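Share this article: 14 shares | 3 comments

3. The table and the grid

I spent far more of this project on paper and tape than I'd ever planned to, so this section gets the space it deserves. Our question was a plain one: does drawing a grid on a work table help people put things back where they belong? Before we could ask it we had to make a grid that stayed the same from one week to the next, and that took me most of September.

3.1 Covering the surface

We started on the bare tabletop. It was shiny and the tape left gum behind (I scraped at it with a plastic card for an entire afternoon and I don't recommend it). Mulugeta Tefera, who had run the earlier Sisay sorting study, told me to stop fighting it and cover everything with brown kraft paper. He was right! Paper takes tape well, it quiets the clatter of small toys, and when it gets too scruffy you peel it off and roll out a new length. We did let it get a bit scruffy. Smudges in the middle of a table didn't seem to bother anybody in the pilot, and I'd rather report a worn surface than pretend we swapped it every morning.

The grid itself is blue tape, a few long lines down the table and then the crosswise ones, leaving big rectangles of paper in between. The open bin goes inside one rectangle, never across a line, and the loose items go down in the others.
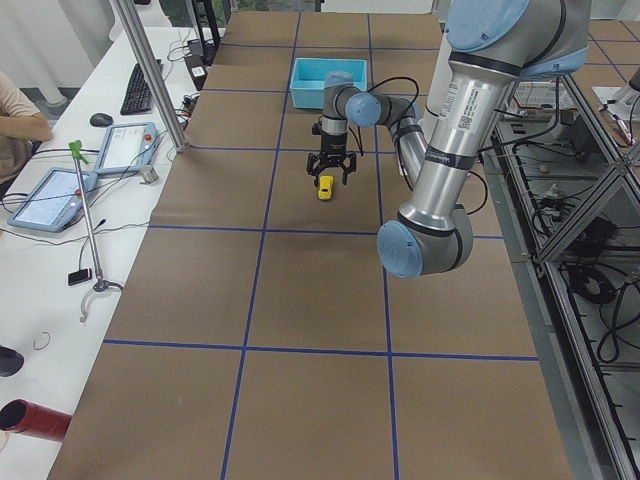 I get asked why the rectangles are so large. Our first version, the Dultier layout, had small cells, and people treated it like a board game. They nudged each toy until it sat dead center and forgot all about the bin. With the larger Tulora layout they mostly just tidied, and that was the behavior we were after. All 469 sorting rounds in this paper use Tulora. Another 269 rounds done on Dultier are left out of the main results, though I come back to them in Section 5, where they turn out to be pretty interesting on their own.

3.2 Laying the tape

I laid every line by hand, pulling from one side of the table to the other and pressing down as I went. If a strip ran short I started a new one over the end of it and kept going, so you do get seams. I worried about those seams for a while. Would somebody read one as a mark that meant something? I asked after each pilot round and the answer was always no, so we left them in. Same goes for slightly ragged edges. A ruler-perfect line would've been lovely, but what people need from a line is to see which side of it a thing is on, and hand-laid tape gives them plenty.

We did try a thinner tape from the Skistau kit and gave up on it within a couple of days. It curled at the ends and sleeves caught on it. If you want to copy our setup, go with something a few centimeters wide and rub it down flat.

Figure 2. Blue tape on the covered surface, with seams visible along the strip.
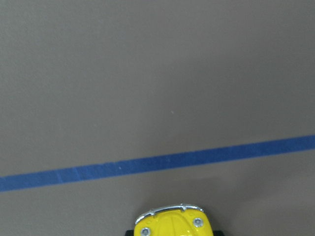
3.3 What counted as put away

An item was put away once it was fully inside the bin and the person had let go of it. Touching the rim didn't count, and neither did parking it right next to the bin, which people do a lot when they're tired (me included).

We use cookies to improve your reading experience. Accept | Manage settings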